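Gripper pads, round two – bedroom cloth runs

Quick gallery from the Ondell vs Rilow pad comparison. Same hand-held gripper body all the way through, only the pads and the camera settings change. Full log is 961 grasps, sorted by cloth and by pad. No bench work in this batch, all of it on beds and sofas.

Short version: Rilow pads grab thin stuff faster, Ondell pads let go cleaner. Still undecided on which goes on the arm.

Notes on settings. Camera on the wide lens, exposure locked for the first 300 grasps, auto after that. Auto is better near windows. Locked exposure blew out half the bedspread in the morning runs and the tracker hated it.

Trigger travel set short. Felt twitchy at first, got used to it by Sunday. Longer travel gives a softer close but you end up chasing the fold.

Drops: 41 in total, most of them on satin. Cloth on satin is teh worst case, the whole stack wants to slide along with the jaws. Towels and fleece were easy with either pad.

Green cloth on the floral bedspread, blue pads. Pinch a fold near the edge, lift, lay it back over.

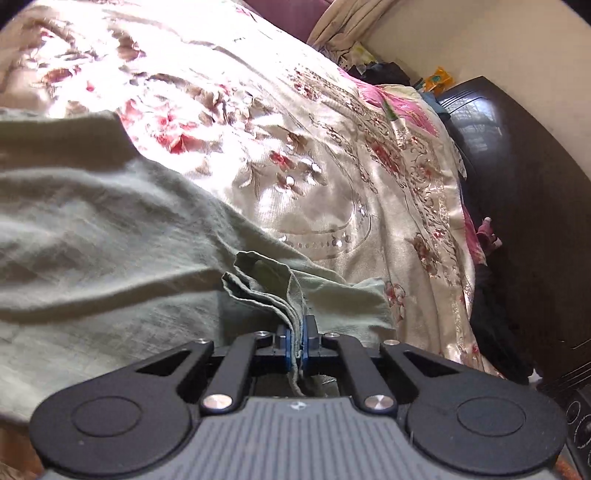
Two things to fix before the arm tests. Pads need to sit level with each other, and the linkage wants a drop of oil every couple of hours or the close gets notchy. Also a better strap, wrist was sore by the afternoon.

Next up is the Floltau controller, same cloths, same beds. Will post when its done.

Recent galleries
Ocampo arm, first week
Wide lens vs narrow lens on shiny fabric
Rilow pads after 2212 cycles
Floltau controller unboxing
Sock sorting, December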